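How to oil a wooden table top

I love this job! Two thin coats of oil and a tired table looks alive again, and you can start after breakfast and be done by evening.

Clear everything off first and get the table near a window, where the grain shows up best. 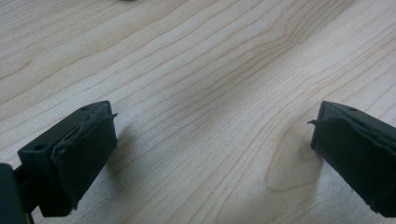
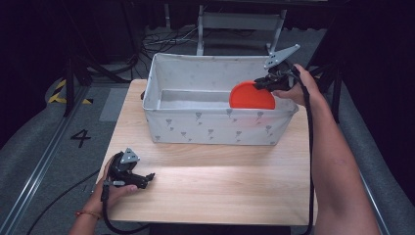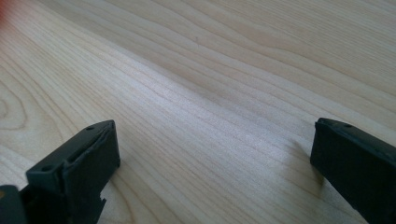
Step 1. Wipe the top with a barely damp cloth and leave it for an hour.

Step 2. Sand lightly along the grain, never across it. I use 240 grit and a cork block - any old block will do.

Step 3. Brush off the dust, then go over it with a dry cloth. Do the edges too!

Step 4. Pour a small puddle of oil in the middle and spread it out with a lint-free rag. I'm on my second tin of Flara and still very fond of it.

Step 5. Wait 15 minutes, then wipe off every bit that hasn't soaked in. Leave it 6 hours and do it all again.

Lay used rags flat outdoors to dry, as oily rags in a heap can catch fire.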